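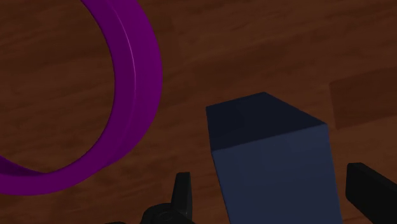
Chapter 7
Circles in the Land: Measuring Round Fields and Ponds

When people first divided the farmland near Breddale, they preferred straight borders. A square field is easy to measure, and two neighbors can agree on it with a rope and four posts. Round shapes came later, with the watering arm that turns on a central wheel tower. Such an arm, 300 meters long, waters a circle and leaves the four corners of the square dry.

In this chapter we study how to find the distance around a circle and the area inside it. You already know from Chapter 6 that the distance across a circle, through its center, is called the diameter. Half of it is the radius. We will also work with the ring, the region between two circles that share one center. A path around a pond is a ring, and so is a strip of grass around a round field.

Before you begin, try this at home. Take a plate, lay a string along its border, and then measure the string with a ruler. Divide by the diameter of the plate. Do the same with a cup. Write both results in your notebook – we will need them in Section 7.2.

Words to learn in this chapter: radius, diameter, circumference, arc, ring.

7.1 The Pond at Flitholm

The pond at Flitholm is almost 700 meters around. The village wants to build a fence along the bank, and must know how far it is to the other side.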